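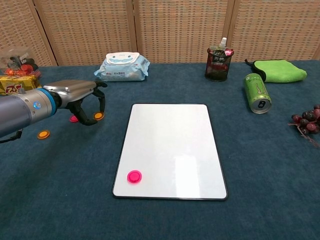 *Magnet task: one magnet on the whiteboard, three on the table.*

# Otia bench budget

Planning notes for anyone fitting out a second bench like ours (please do, we'd love to compare!).

| Item | USD |
|---|---|
| Gripper finger spares, Henance | 256 |
| Folding screen | 100 |
| Whiteboards and magnets | 199 |

The arm is on lease through November, so it isn't in the table. Order the fingers first – they ship slowly, and everything else is a quick trip to the store!

Still open: cable clips.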